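FOR IMMEDIATE RELEASE
22/09/2025

Fonitwood Opens Its Tool Library in Pranville

Hi, I'm Sobia Rind, and I get to share some news I've been sitting on since July. The Fonitwood Tool Library is opening its doors in Pranville, and anyone who lives in town can join!

It works a lot like borrowing a book. You sign up, pick out a drill or a sander or a tile cutter, take it home for up to 2 weeks and bring it back. We have 400 tools on the shelves to start with, and 200 people have already put their names down for a card (my mother-in-law was one of the first, and she wants the hedge trimmer).

I started thinking about this when I bought a floor sander for one hallway. One hallway! It sat in my garage for years, and then my neighbor Ajith Suvarna asked if he could borrow it, and then his cousin did, and pretty soon I was keeping a list on the fridge. The list is now a proper catalog, thanks to Maham Sandhu, who typed up every last wrench.

We'll have workbench time as well as lending. Shamim Farooqui will be teaching evening classes on measuring and marking out, fixing wobbly chairs, and hanging a door that closes the way it should. Beginners are very welcome - so are people who have been doing it wrong for 30 years, like my dad. Tape, a pencil and a big flat surface will get you through most of the first class.
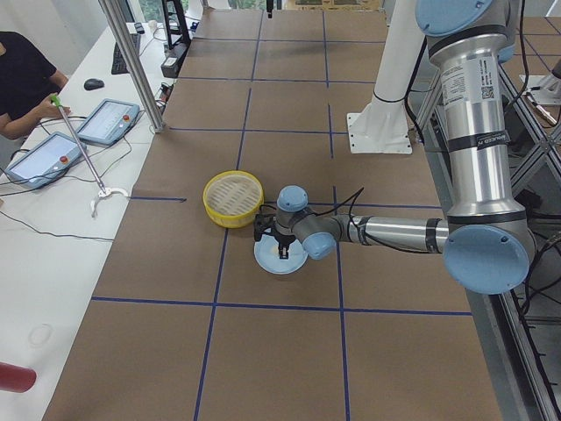 What It Costs

A card is $27 a year, and that covers all the hand tools and most of the power tools. A few of the bigger machines need a short safety talk before you can take them home. Khurram Bukhari gives those talks, and he keeps them quick.

Classes are extra, but cardholders get first pick of the spots.

Got Tools to Give?

We'd love them, especially clamps (we never have enough clamps). Please make sure they work and leave out anything gas-powered for now - we don't have a safe spot to store fuel yet.

Media contact: Sobia Rind, Fonitwood Tool Library, Pranville. I'm happy to chat, show you the shelves or set up a visit during a class.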